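Home improvement help > Doors and windows

Interior door sticks only in summer, should I plane it?

Joana Bastos
asked on 23rd August

Hello to all. I live in an older apartment in Clutton and the door of my small office room gives me trouble every summer. From November until spring it closes very nicely. Then the humid weather comes and the top corner rubs on the frame so strongly that I must push with my shoulder. My neighbor says to plane it now, my brother says to wait. I am a little afraid to remove too much. The door is painted and I would like to keep the paint as it is.
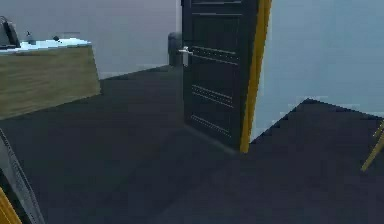 Dark grey door with grooves and a silver lever handle

I also measured the humidity in the room. Without the dehumidifier the reading goes very high, and I don't know if a dehumidifier alone can solve it. Thank you in advance for your patience with my English.

Gkikas
Just plane it. 2 minutes of work. I did all mine.

Latrice Okafor
Please do not plane it yet. If you cut the door in August until it fits, you will have an ugly gap in winter, when the wood becomes smaller again.

First check the hinges. Open the door halfway, hold it by the handle and lift gently. If it moves up and down, the screws of the top hinge are not holding well. Take out one screw and put in a longer one, so it reaches the stud behind the frame. In my house this was enough for two doors out of four. 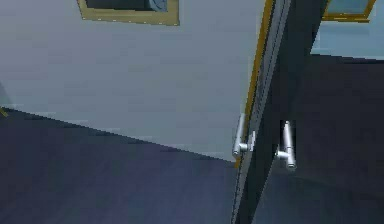 If the hinges are good, close the door slowly with a sheet of paper between door and frame, and mark with pencil every place where the paper cannot slide. Sand only there, with 100 grit, and try again often. After that you must seal the bare wood, also on the top edge, which painters like to forget. Moisture enters there very easily. I used Raderix primer and after it two thin coats of normal paint.

The dehumidifier helps, but it is slow. Give it a week before you judge.

Joana Bastos
Thank you, Latrice! The top hinge was loose. I will buy the longer screws tomorrow and write again.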